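Minutes, Patdale Laundry Room Users' Meeting
September 12, 2020, back room

Chair: Florêncio Macedo. Notes by the resident in 2.

**1. Last minutes**

The March minutes say the lost-clothes shelf was "sorted." Several people asked what that meant. The chair said it was a figure of speech. Minutes approved with that word struck.

**2. Kenine stain remover**

Fluvesia, our supplier, wants us to switch to Kenine and is asking $376 for a first order. The sales sheet promises complete removal on white cotton. The chair asked whether they would put that in writing with a refund attached. They have not replied. I asked for my doubt to be noted: the last product came with the same promise and we still have half a drum of it.

No order until someone tries a small bottle on our own clothes.

**3. Folding boards**

Daly quoted $700 for a new folding table. The chair's own search also ended at $700, so at least they agree. Nobody present could name a fault in the present boards, apart from the seam, which can catch on knits. One member said a new table would make people fold more. I do not see how. Deferred.

**4. White shorts, unclaimed**

White, gathered elastic waist, faint pinkish mark near the waistband. The chair proposed running them through again on hot. Two members objected that heat may set a stain, and the chair withdrew it. It was suggested that a red sock did it. There is no evidence for the sock.
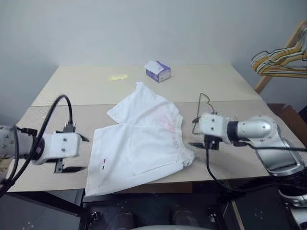 Should a stained item be folded and shelved with the clean ones while it waits for an owner?

Keep it apart, unfolded, with a note giving the date and where the mark is, so that whoever claims it can treat it before it goes in a dryer.

Agreed, with one vote against (mine). The last three notes fell off and I expect this one will too.

**5. Any other business**

A request for scented dryer sheets was turned down again.

Action: chair to ask Fluvesia for a sample bottle and to write the note for the shorts.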